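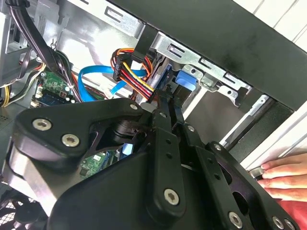 1/ Most stage rally retirements that get written down as "electrical" are loom problems, and most loom problems are decided months earlier on a bench. The ECU and the sensors get the blame and then test fine. Look inside an ordinary desktop computer tower and you find a bundle of colored power wires you can follow by eye. A rally loom is usually one color of sheath from end to end, so you follow it by the drawing or you don't follow it.

2/ Background: I do wiring for a two-car team running the Numness Gravel Series. Both cars are production-based, turbo, all-wheel drive. Over the winter we scrapped the old looms and built new ones from bare wire. Notes follow, mostly for people doing their own.

3/ The old loom in car A had 14 splices that were not on any drawing. All of them were roadside or service park repairs. Eleven were fine. Three had been crimped with the wrong barrel size and one of those pulled apart by hand.

4/ Splice placement. Ours are now staggered so that no two sit at the same point along a branch, and none are within a hand's width of a clamp. A splice is a stiff spot. Put a stiff spot next to a clamp and all the flex happens in the gap between them.

5/ Last season's retirement on the Espiritu stage was exactly that. Crank sensor signal dropped out over 4,500 rpm in third gear and came back at idle. The crew changed the sensor at the side of the road, lost the maximum time, restarted, and it did it again 3 km later.

6/ The data log showed 613 sync errors between the start line and the first stop. At the previous service there had been 9. Nobody looked, including me. The error counter is now on the page we check at every service, next to oil pressure and fuel.

7/ The break was inside the insulation. Continuity was good with the car still. It went open when you pushed the branch sideways by the width of a finger. If you have an intermittent fault, move the loom while you measure. A static meter reading on a parked car tells you very little.

8/ Wire sizing. We went down a size on sensor signals and kept the size on anything that carries real current. The fuel pump feed went up one. At full load the old feed lost 0.9 V between the power module and the pump. The new one loses 0.3 V.

9/ Total length of wire in the new loom, car A, counting every core: 2,161 feet. Car B is a little longer. It carries the onboard jack circuit and a second lamp pod connector.

10/ Finished weight matters less than people say. We saved under two pounds. A pair of dry boots weighs more than that. Do it for reliability and serviceability.

11/ Connectors. Every bulkhead connector is keyed differently from its neighbor. On the old car two adjacent plugs had the same shell and the same keying, and at the Sernton rally they got swapped in the dark after a gearbox change. No damage. It cost six minutes of a 30-minute service.

12/ We also standardized which side has the sockets. Power source side is always sockets, so a plug hanging loose with the battery on has no exposed live pins. Old rule, and the previous loom broke it in four places.

13/ Strain relief. The engine moves. On our mounts it moves 11 mm at the top under a hard launch, measured with a zip tie on a rod. Every branch crossing from body to engine gets a loop that can take three times that without going tight.

14/ Heat. Sleeve over the turbo side is doubled for the first 16 inches. I don't trust a single layer there after what we cut off car B. The outer jacket had gone brittle and cracked when bent, and the wire under it had changed color.

15/ Labels. Printed heat shrink, both ends, text facing out, with the same name that's on the drawing. "C12-INJ" is no use to a co-driver with a headlamp. Ours say INJECTORS and then the number.

16/ Emergency kit in the car: one crank sensor pigtail, one universal bypass lead with ring ends for the fuel pump, four pre-stripped jumpers, tape, cutters, a crimper that fits the barrels we use. The last one sounds obvious. The old kit had a crimper for household terminals.

17/ Shakedown was in December at the Jistari test road, 5.2 miles per pass, frozen ruts with a soft shoulder. Sync error counter at the end of the second day: zero on car A, two on car B. Both of car B's were during cranking, with a low battery.

18/ One fault found. The wheel speed signal, left rear, car B, read low past 70 mph. The shield drain was grounded at both ends. My mistake. Lifted the sensor end, signal cleaned up, drawing corrected the same evening.

19/ Cost in parts for one car came to $2,740, not counting the power module, which we carried over. Labor I didn't log properly. Next time I will. My guess would be low, so I'm leaving it out.

20/ If you only change one thing on an existing loom: find every place where it is clamped right next to a splice or connector, and move the clamp. Needs an afternoon and a flashlight.

21/ Someone will ask about sealing the splices. Adhesive-lined heat shrink, recovered until you see glue at both ends. No glue showing means it isn't sealed and you cut it off and start over.

22/ Pinouts for the bulkhead connectors are on the team page under the car A build log. Car B's go up after I redraw the rear branch.

Posted in December, 9:40 pm, by gravel_loom

Comments

halfshaft_ty: What pull test are you doing on the crimps? We do one in twenty and I'm starting to think that's light.

gravel_loom: Five test crimps at the start of each session, per barrel size, pulled to failure. Then one more set if the tool gets dropped or adjusted.

backroad_marshal: Was at the junction on Espiritu when your car stopped. It sounded like fuel from outside.

mapreader88: Please tell whoever does our looms about the labels. Ours has a tag that just says "7".

dieselkite: Post 18, same thing on our front right for half a season. Changed three sensors.

gravel_loom: Check the drain wire on the other three corners too.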